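Home | Programs | Facilities | Results | Reports

Firkbridge Community Sport Program: Interim Progress Report
Submitted 2023-06-05

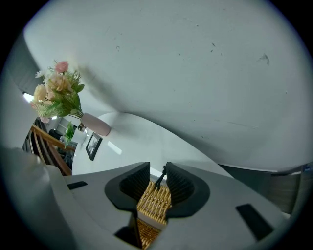
1. Scope of this report

The report covers the second grant period of the lawn bowls and netball development program at Firkbridge. It addresses court and green condition, participation, officiating, and spending against the approved budget. The swimming strand was closed out in the previous report and is not repeated.

2. Facilities

Resurfacing of the Kemeys netball courts is complete. The contractor, Dikik, applied the acrylic top coat after the base repairs passed inspection. Line marking was redone to match the current court layout, and the old basketball lines were removed at the same visit. Slip resistance was tested in dry and damp conditions and met the specification in both.

Drainage on the north side of the bowling green remains below target. Water still stands in the ditch after heavy rain, and play was moved to the Trernska green on 2 occasions. A revised outlet has been designed. The work needs the green closed for 5 days and is planned for August, when no league matches are scheduled.

Floodlight timers were replaced. One lamp on court two is dimmer than the others and has been reported under warranty.

3. Participation

Registered players across both sports now stand at roughly 80. Netball accounts for most of the growth, mainly in the under-14 group. Bowls registration is flat. Evening sessions are close to capacity, while the midday bowls session is underused and will be moved to late afternoon for the remainder of the period.

Attendance is recorded at sign-in. Sheets from the Kemeys site were incomplete for the first weeks, so session averages for that site should be treated as provisional.

4. Officiating and coaching

The umpire course ran as planned at Trernska. Candidates who passed the written part still need supervised match time before they can be rated. The coaching refresher was postponed because the hall was not available, and the fee has been carried forward.

5. Budget

Spending is within the approved total. Resurfacing came in slightly under the quoted price. Equipment is over its line owing to replacement goalposts, which were not in the original plan. We request approval to transfer the resurfacing balance to equipment. No additional funds are requested.

6. Open items

- Drainage outlet: final drawings to be sent to the funder before work starts
- Lamp replacement on court two: awaiting supplier
- Coaching refresher: new date to be set
- Kemeys attendance sheets: corrected figures to follow in the final report

Shares: 2 | Comments: 0

Contact | Copyright Firkbridge Community Sport Program | Back to top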